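Chapter 7
Shoes: Sorting, Cleaning, and Storing

What You Will Learn
How to sort footwear by material and by use
How to set up a work surface for shoe care
How to clean the upper, the sole, and the lining
How to store shoes between seasons

Key Terms
upper, outsole, insole, lining, welt, nap, toe box, shoe tree

Chapter 6 dealt with clothing that can be folded or hung. Shoes can be neither folded nor hung without harm, and they pick up more dirt than anything else a household wears. They also hold their shape only as long as the parts inside them stay sound. A shirt that has been badly stored can be ironed. A shoe with a crushed heel usually stays crushed.

This chapter follows the order in which the work is done in a home or in a small repair shop. Sections 7.1 and 7.2 cover sorting and setting up. Sections 7.3 through 7.5 take up cleaning by material. Storage is covered in Section 7.6, and the review problems at the end use the household inventory you began in Chapter 3.

The Hollis Street Inventory

In June 2000, Malcolm Treloar took over the shoe repair counter at Hollis Street in Plondley. The back shelves held 508 shoes that had been left for repair and not picked up. Some were tagged, and most of the tags gave only a last name. Treloar wanted to know which of them could be cleaned and sold, which needed parts, and which should be thrown out.

He began by putting shoes into groups by color, and he gave this up after one afternoon. Black shoes of smooth leather, suede, and canvas had ended up in one pile, and each of them called for a different brush and a different cleaner. He started over and sorted by the material of the upper. Within each material he made a second sort by condition. The work then went faster, since one set of tools could stay on the bench until a whole group was finished.

We will return to Treloar's records several times. Table 7.2 gives his groups, and Problem 3 asks you to sort a smaller set by the same method.

7.1 Parts of the Shoe

The upper is everything above the sole. The front part of the upper, which covers the toes, is called the toe box. The outsole touches the ground. The insole lies under the foot, and the lining is the inner surface of the upper. In some shoes a strip called the welt joins the upper to the outsole. Dirt collects along the welt, and a soft cloth will not remove it.

Learn these names before going on. Care instructions often apply to one part only. A cleaner meant for a rubber outsole may stain the upper, and a conditioner meant for leather does nothing for a rubber outsole.

7.2 Setting Up the Work Surface

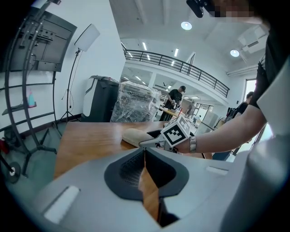 A work surface for shoes should be flat, well lit, and high enough that you can stand at it without bending. Leave enough clear space to turn a shoe end for end. Set the shoe down on its sole before you pick up a brush, and look at it from the side first. The beige shoe on the brown wooden table is placed this way, with its rounded toe to the left and the dark opening to the right, so both the toe and the opening can be checked before any cleaning is begun. Light colors such as beige show scuffs and water marks readily, and they should be done while your cloths are still clean.

Wood is easily marked by water and cleaner. Cover a finished wooden table with an old towel or several sheets of plain paper when you begin wet work. Printed newspaper is a poor choice under light shoes because the ink can transfer. Keep liquids in closed bottles, and set them to the side of your working hand.

Take out laces and loose insoles and lay them beside the shoe they came from. Work on one pair at a time. Zakhar Sirko, who taught the repair course on which this chapter is based, had students finish the left shoe and then the right at each step, so that the two would match in color when they were done.

Before You Go On
1. Name the part of the shoe that touches the ground.
2. Why did Treloar stop sorting by color?
3. What should be done to a finished wooden table before wet work begins?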